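May 7, 2019
Plirum notebook, card holder task

Back on the card holder today, with the new relabeling scheme (the one we argued over at Custbridge last October). Short version of the method: I stop cutting demos by time and cut them by contact instead, so each chunk starts or ends when a finger touches something. Training on 93 demos, 18 held out, same seed as before. I really like how much simpler the scripts got!
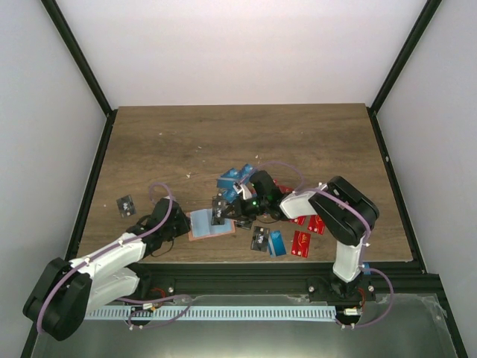
Right arm with a black card over the open holder, left arm at the other edge.

The loss curve looks great but I don't trust it yet, because the old cuts looked great too and then fell apart on rollouts. So I went through the wrist views next, one by one, with far too much coffee.
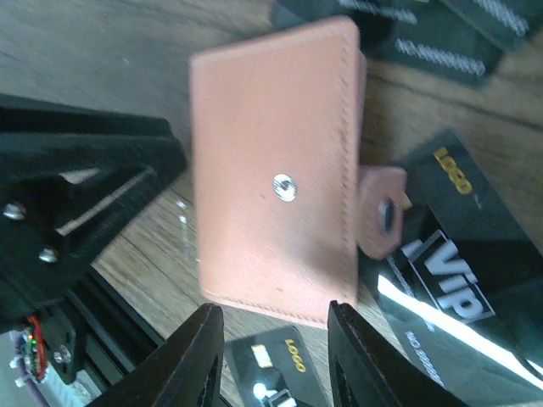 Contact labels from the wrist stream are where most of my bad cuts come from. The Kondthorpe detector goes by brightness change near the fingertips, and it loves anything shiny. A glare band like the one across the VIP card is just the thing I worry about, and the silver snap on the holder is no better. I'm going to mask highlights before the detector sees them and rerun over all 2220 clips (over 16 hours on the old box, ugh).

Also want to try the Magaña smoothing on the two-arm chunks, where both grippers crowd the same spot and the labels flicker between left and right. 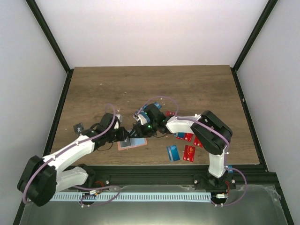

Both grippers close together over the holder, dark grey card on its left portion.

To do: highlight mask, rerun, then compare cuts by hand on the held-out set. Don't touch the seed!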